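Visit to the open day in Fostomberg
Nov 28, 2019

Our club from Zimard went to the open day of the Zawadzka workshop, 40 minutes by bus. We were late and missed the welcome speech, but the coffee was still warm.

The first hall was only posters. In the second hall they show how a robot is taught by hand. The arm is called Fidel. A technician holds it near the wrist and moves it slowly over a grid of blue tape on the floor, where the tennis balls are put from one square to another. Each such movement is saved as one lesson. Until now they have 3,836 lessons, and 163 of them were made by visitors.

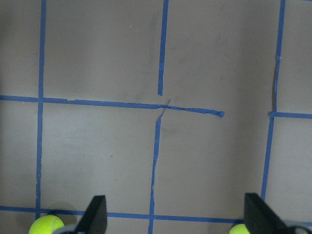 I also tried, but with the remote control – two small sticks and a button for the fingers. It is harder than by hand, because you must look at a screen and the arm comes a little after your movement. My first ball rolled away. The second I could lift, and I put it down on the line and not in the square. The technician said that this lesson they will keep too, with a note.

I asked what such a set of sticks costs. The answer was 800 euros, so for our club it is too much for now. They lend one set to schools, and in January we can ask for it – the form is at the front desk, and I took two copies.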